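Do mill certificates for rebar mean anything if I can't test the steel myself?

Asked by Nayeli Cuautle

I'm pouring footings for a workshop in June and got two quotes for rebar. The yard that sells Hakix bar wants 1,502 for the lot. The other one, Chávez, is a fair bit lower and swears it's the same grade. Both hand you a mill certificate, which is a photocopy with a heat number and some test results on it. Anyone can photocopy a sheet of paper. Is there any point in asking for it, or am I paying extra for a stamp?

2 answers

Melquiades Figueroa

The paper is only worth something if it matches the steel. Look at the tag wired to the bundle. The heat number on the tag should be the one on the certificate. If the tag is gone, or the yard says "it's from that batch, more or less," then you have a certificate for somebody else's steel.

Then look at the bars. Grade and mill marks are rolled into the surface, so they're harder to fake than a photocopy. I'd also cut a measured length and weigh it. Light bar is the usual trick, and a kitchen scale will catch it.
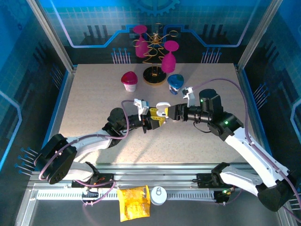
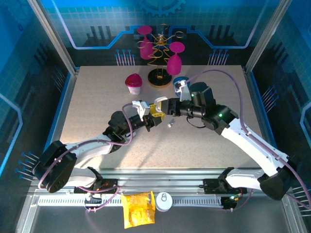
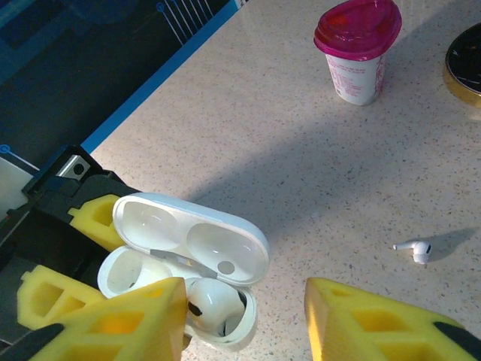 I wouldn't give much weight to a brochure that goes on about uniform thickness. Every mill prints that. Ask what they do with the bars that fail – I've asked three sellers and got one straight answer.

If you're still not sure, a test lab will pull a few samples for you. Mine charged 200, and I thought that was steep until I compared it with breaking out a footing. Ask for yield, tensile and elongation. People skip the last one and it's the one that tells you if the bar will bend or snap.

Don't pay more just because of the name, though. I've had Hakix bar that was badly rusted when it came off the truck.

Comments (2)

Nayeli Cuautle: The Chávez bundles had no tags at all. They said the rain took them off.

Melquiades Figueroa: Metal tags? I'd keep my money.

Evaristo Tovar

just buy the cheap one, its a workshop not a bridge. I used 30 bars of whatever they had and its still standing. certificates are for inspectors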